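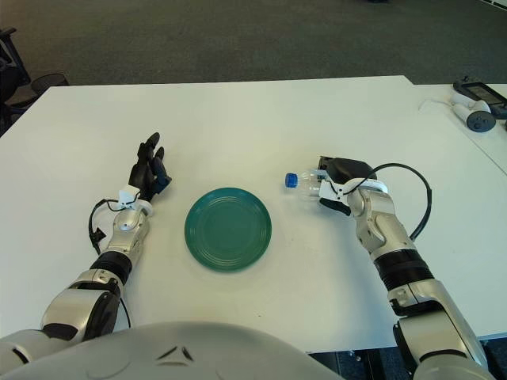
Figure 1. Bottle task at the Vuvach bench, right arm holding the bottle beside the plate.

Progress report to the Jasari fund, January 2020
Prepared by Ataahua Pryor, Uchida project

In this period we have worked on the second objective, which is learning of two-arm table tasks from teleoperated demonstrations. The recording of demonstrations is finished. We have 2,019 episodes in the store, each labelled with the task and the name of the operator.

The bottle task took more of our time than was planned. A clear plastic bottle gives a poor signal in the depth channel, and the first policy often closed the gripper too early. We have therefore stopped using depth for this object and we train on colour images and joint positions only. In the last evaluation the policy failed in 5 trials of 21. Of these failures, two happened during the grasp and the others when the bottle was brought to the plate.

The left arm carries a multi-fingered hand and the right arm a gripper. Mapping the operator's handheld controller to the fingers is still not satisfactory. At present we use one value for opening and closing of all fingers together, and this limits which objects the left side can hold. We have begun to test a mapping with separate control of the thumb, using the Stulex software.

Expenses are within the approved budget. We ask permission to move the unused travel amount to the repair line, as we would like to keep a spare set of wrist cables.

In February we will repeat the evaluation with a plate of another colour and with operators who did not take part in the training data. The programme for the third objective is unchanged.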